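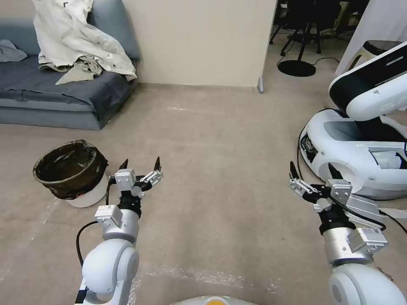
4. Preparing the floor area

4.1 Before the Enotance carpet extractor is brought into the room, lift chairs, waste bins and other light furnishings clear of the area to be cleaned. Heavy cabinets may remain in position.

4.2 Vacuum the full area with a dry machine. Work in two passes, the second at right angles to the first.

4.3 Test the colourfastness of the carpet in an inconspicuous corner. Apply a small amount of diluted solution, wait 15 minutes and blot with a white cloth. If any dye transfers to the cloth, do not proceed. Refer the matter to the facilities office.

Caution: Do not use the extractor on wool, sisal or jute floor coverings. Excess moisture may cause shrinkage and permanent discolouration.

5. Filling and priming

5.1 Confirm that the power switch is in the OFF position and that the cord is unplugged.

5.2 Remove the clean water tank by its grey handle. Fill to the lower line with lukewarm tap water, then add Gromberg low-foam concentrate to the upper line. Do not reverse this order.

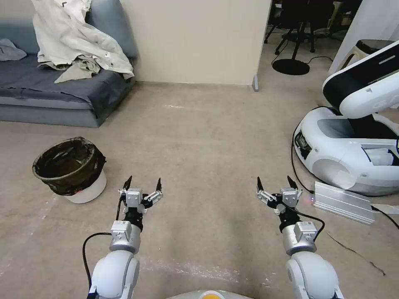 5.3 Refit the tank and press down until the latch engages. A tank that is not fully seated will draw air, and the pump will run without delivering solution.

5.4 Plug the machine into an earthed outlet. Hold the spray trigger for three seconds, or until an even fan of solution is seen at the nozzle.

Note: Where the Foltach wide nozzle is fitted, priming may take longer. Release the trigger between attempts to allow the pump to rest.

5.5 Keep the cord behind the operator at all times. Extension leads must be fully unwound and must not pass through a closed doorway.

6. Drying

6.1 Open windows where practicable and keep foot traffic off the carpet until it is dry to the touch. From November onwards, portable fans should be booked in advance through the facilities office.

6.2 Empty and rinse both tanks, and record any fault on the equipment card.

Section revised August 30, 2020. Approved for issue: Khôi Mai, Building Services.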